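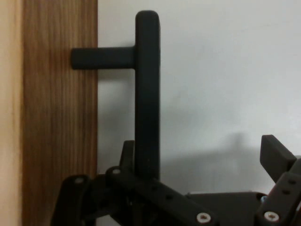
## Re: [oldhouse-list] stripping a front door, where do I start?

Mar 28, 2020

Xuelian Shao wrote:

> Our front door has who knows how many coats of paint on it and I finally have the time to do something about it. Heat gun or chemical stripper? And do I have to take it off the hinges? The Kollach rep told me to just buy a new one for 900 dollars.

Hi Xuelian, and hi everybody else stuck at home with a scraper!

Please don't buy the new one yet. I did two doors last March and I'd go with stripper for an old house, mainly on account of lead. Get a test kit first. If it comes up positive, no heat gun and no dry sanding, and keep the kids and the dog well out of it.

I used the Solter gel (the orange tub, the smaller one is plenty) and put it on thick -- way thicker than feels right -- then covered it with plastic wrap and went off to make dinner. The flat parts came away in sheets. The molding was another story, and I spent a whole evening in there with a toothbrush and some bad words.

As for the hinges, yes, take it down if you can get somebody to hold the other end. I tried the first one standing up and the gel slid right onto the porch. Handles and plates come off too, screws in a labeled jar. A matte black pull looks great against bare brown wood, by the way, so don't rush to polish up the old brass.

The Gera oil I used is on the dark side. Try it on the bottom edge before you commit. I know Berhe has a lighter one but I haven't used it, so maybe someone else can chime in?

Send us some news when you get down to wood!

Dot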